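**Landix G-34 - pinza de dos dedos para cocina y vajilla**

La G-34 se monta en brazos colaborativos ligeros y se entrega con dedos negros, placa de acople y cable de 2 metros. La apertura máxima es de 70 mm. Referencia de pedido: 312.

La pinza sola no se considera una máquina completa. Quien la integra debe hacer la evaluación de riesgos de la aplicación entera según ISO 12100 e ISO 10218-2, incluidos los objetos que se manipulan - un plato roto corta igual a cualquier velocidad.

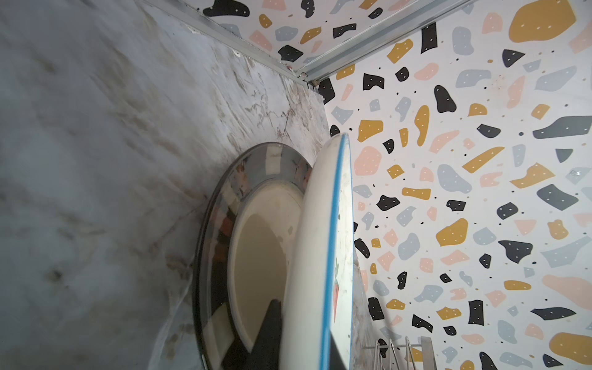

La distancia de aproximación se fija por pieza y se anota en la ficha de la celda. El vidrio y la cerámica llevan fichas separadas, aunque compartan encimera. Con un plato de cerámica casi vertical apoyado sobre otro de vidrio, como los que hay junto al escurridor de acero, se retira primero el de cerámica, a velocidad reducida y con el límite de fuerza activado. El borde biselado del vidrio refleja mucho y conviene validar la detección con la luz real del puesto.

Antes de la puesta en marcha:

- Comprobar la parada de emergencia con carga.
- Verificar que la pieza no cae al cortar la alimentación.
- Registrar la fuerza de cierre medida.

Los dedos de recambio se piden aparte, por pares. Plazos y existencias: almacén de Skodport.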